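Is It Really Handmade? How to Be a Picky Shopper

Look around your room. Is there anything hanging on the wall? Maybe a paper fox, a metal sun or a ceramic fish? Shops call these things wall decorations, and they love to add one more word: handmade.

It's a nice word. It makes you think of a person at a bench with a brush in one hand and paint on their sleeves. Sometimes that's true. Sometimes it's a bit of a stretch.

What does the word mean?

Less than you'd think. Suppose a machine presses out 600 tin birds and a worker screws a hook onto the back of each one. Did hands make those birds? Hands did touch them. Some shops would stop there and print the label.

Now suppose Edith Sotelo cuts one bird out of tin with snips, bends the wings herself and paints every feather. She might need a whole afternoon. Both birds could end up on the same shelf with the same word on the tag, and I don't think that's very fair to Edith.

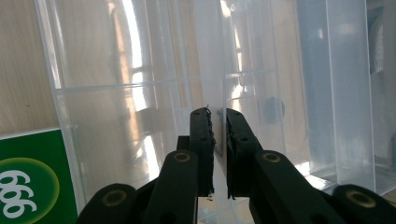 So be nosy. Pick up two of the same thing and put them side by side. If you see two owls with exactly the same wobble in the same spot on the left ear, be suspicious. A person's wobbles move around. A mold makes the same one every time.

But watch out, because sellers know this trick too. A mold can be carved with fake thumbprints. I once saw a "rustic" clay moon called the Taipe, and every Taipe on the shelf had a thumbprint in the same place. That's one very busy thumb!

Words to raise an eyebrow at

Hand-finished: a person did the last part. Which part? Ask.

Inspired by nature: so is a plastic leaf.

Limited edition: limited to what? If only 30 were made, that's a small number. If the tag doesn't give a number, it could be a million.

Artisan: this means a skilled maker. It doesn't tell you who the maker is.

Does it matter?

Machines aren't cheats. A machine-made deer head for your wall can look great, and it usually costs less. If you love it, hang it up. What bugs me is paying extra for a story that might not be true. When a shop charges up to 100 dollars for a wall mask, it ought to be able to tell you who made it and how.

Try it yourself

Next time you're in a store with a grown-up, find something that says handmade and ask, "Which part was done by hand?" A seller who knows will often be glad to tell you. A seller who says "um, all of it?" may need to go and check.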